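Foreign-owned plants and our town, good or bad?

plevfan416
Posted 11th December
So the Plevier plant in Jernville has a new overseas parent and I'm honestly thrilled. They've put money into a second line, they kept the apprentices, and the training centre is open to the public again! Anyone else reckon we should be chasing more foreign investment and not less?

mudlark_jen
Depends what sort. Buying a factory that's already there isn't the same as building one. The money goes to the old owners and most of them don't live here any more.

plevfan416
Fair point, but the second line is new. New shed, new power supply, the lot. That's building in my book :)

Tobruk Rd
My brother-in-law was at Jaber when it got bought out. Great for three years, then head office moved the design work offshore and kept the warehouse. I'd want to see something in writing before I cheered.

Jade Hartley
I love this topic! I did a bit of work on it for the council in October and the part that surprised me was the suppliers. Flurbridge has fewer than 1,000 people on the payroll at its biggest employer, but there are small workshops all over the district that live off its orders. When the parent company buys local, the whole place hums.

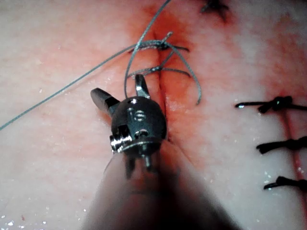 The trouble is that some parents bring their own suppliers with them, so the labour figures look good and the workshops get nothing. Ask about purchasing first, jobs second.

mudlark_jen
Jobs second? Tell that to the night shift.

Jade Hartley
Ha, okay, ask about both on the same day!

Tobruk Rd
Purchasing is a good question though. Does anyone know who Plevier buys its castings from now?

plevfan416
No idea, but I'll ask at the open day and post back.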